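# Chapter 3: Where Does the Water Go?

I grew up in Prullside, in a house with one bathroom and pipes that groaned all December, so I came to household water by way of complaint. My first "study" was a notebook on the windowsill where I wrote down every reading from the meter. After one winter I had 226 of them (my family was very patient!) and a strong dislike of long showers. 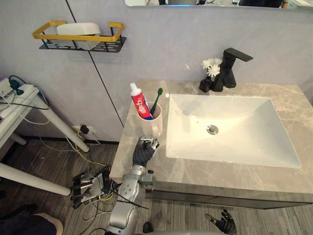 Most of us guess badly at what we use. When I asked households in Fleltness to estimate a day's water, the answers were all over the place, and nearly everyone forgot the toilet. One house put down 530 liters and was quite proud of it – then the meter told a different story. We'll work through that house's figures in Section 3.2, so keep a pencil handy.
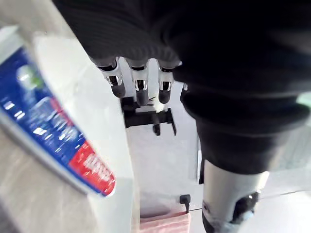 Before we get to meters, I want you to think about flow, meaning how much water passes a point in a given time. It's an easy idea, and your own bathroom is a fine place to try it out. Shiny metal, like the silver finger segments in the photo, throws back bright highlights and dark streaks, and a thin sheet of running water can do much the same, so don't judge flow by sparkle. Use a jug and a watch. Run the tap for ten seconds, measure what you caught, and multiply by six to get liters per minute. Do it again with the tap half open and write both numbers down – you'll want them for the first exercise.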